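Can a robot do my chores yet?

So the dishwasher was humming, the laundry was in a heap on the couch, and I was lying on the rug next to it watching yet another video of a robot folding a towel. You know the kind. Soft piano music, a nice clean kitchen, and down in the corner in tiny letters, the words "8x speed." I watched it twice. Then I folded my own towels, which took less time than the video would have if they'd played it at normal speed, and I was grumpy the whole way through.

I've been promised a robot maid since I was a kid and I would like to know where she is.

My friend Fereshteh Taheri gets this rant from me pretty much every time we talk. She ran the packing floor at Kiltby for years, so she has opinions, and hers is that I'm asking for the hardest thing first. Everybody wants the laundry done! But laundry is floppy and tangled and no two piles are alike, and half of mine is inside out. Her old floor had machines that taped boxes all day long and did it beautifully, and they still needed a person standing there to pick up the one bag that slid off the belt. She told me a packer on a good shift got through 317 orders. The arm they tried out in March managed 293, and then she added that somebody else had laid everything out for it first, all facing the same way. Take that away and it dropped to 17 before they switched it off for the day. Seventeen! I could do that with the flu.

That stuck with me, because when I look around my house, nothing is facing the same way. There's a grocery bag on the floor by the back door right now. I don't even know what's in it. To deal with that bag I'd have to see it, figure out which part is handle and which part is just wrinkle, grab it without ripping it, and decide whether it's trash. I do all that while talking on the phone. For a machine, every one of those is a whole project.
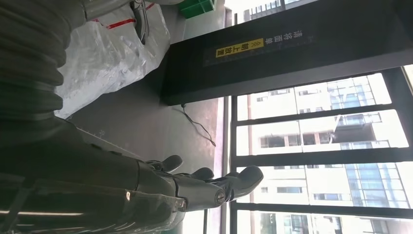 Page last changed: May 2, 2022

Fingers are the part I keep getting hung up on. The black hand up there has thick jointed ones with a big blunt thumb, and I would love to hand it a fitted sheet and just stand back with a cup of coffee. But look what's lying on that floor past it: a crumpled plastic bag and a loose black cable in a little tangle. Those are my two worst enemies at home too. My robot vacuum (a Bumulora, bought on sale, no regrets) is a champ on bare floor and then it meets a phone charger and that's the end of its afternoon. I come home and it's sulking under the table with the cord wound up in its brush.

And it only has to roll over things! It doesn't have to pick anything up, or know that a sock goes in the hamper and a receipt goes in the drawer. Fereshteh says see-through plastic is the one that used to make the engineers sigh. The light comes through it, the shape changes the second you touch it, and a bright window nearby makes it all worse. I never once thought of a window as a problem for getting chores done, unless you count having to wash them.

I did go and look at prices, because of course I did. There's a countertop gadget from a company named Ornivness that stirs your pot for you, and it costs $2,742, and you still have to chop the onions. I'm sorry, the onions ARE the chore. Stirring is the part where I get to stand there and sniff. A place called Sharifi had a window washing thing for a lot less, and I'm a little tempted by that one, though the reviews are all either five stars or one star and the one-star people are very, very upset.

Where I've landed for now is that the jobs that got solved are the ones where we built a box around the mess. The dishwasher is a box. The washer is a box. You put the stuff in, shut the door, and it can slosh around blind in there and it doesn't matter. It's all the getting things in and out of the box that's still me, and that's most of my Saturday gone.

Fereshteh thinks a shop will have a decent bag picker-upper long before I have a towel folder, mainly since a shop can pay somebody to stand next to it. I said I'd stand next to mine for free if it would just do the socks. She said that's how they get you.

Anyway, the heap on the couch has gotten bigger while I've been typing this, and there's a wet load waiting behind it. If any of you own something that really does fold, and you've had it longer than a month, please tell me in the comments what it is and how bad the socks come out.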